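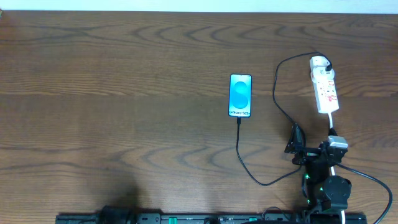

Manaia Ellery had been told the call would come before six, so at four she plugged in the phone and sat down across from it.

The table had been her aunt's. The grain ran through it in dark waves, and as a child she used to follow them with a fingernail during long dinners. She did it now. The charging cable lay across the waves in a loop, and she left it alone.

Her brother Baxter had gone to Pranden in June to look at a house. He had stayed for the house, then for a job, then for reasons he didn't give. His letters were short. The last one said he would call on Thursday, and that she should be sitting down.

She made tea and forgot it on the counter. She checked the plug in the power strip, went to the window, and came back.
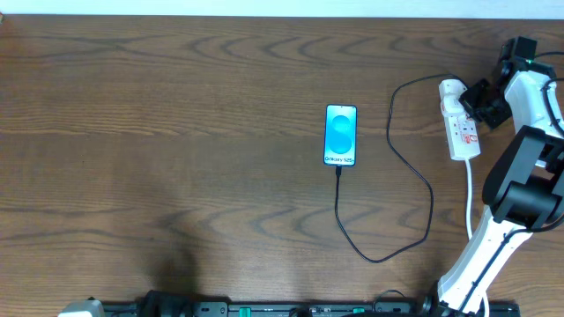

*The phone on her aunt's table, still charging.*

At ten to six it rang.

"Are you sitting down?" Baxter said.

"I've been sitting down for two hours."

"I'm coming home," he said. "I need somewhere to put a boat."

She looked out at the yard — the fence, the bins, the strip of grass beside the shed.

"How big a boat?" she said.

He told her: nineteen feet. She got up to find the tape measure.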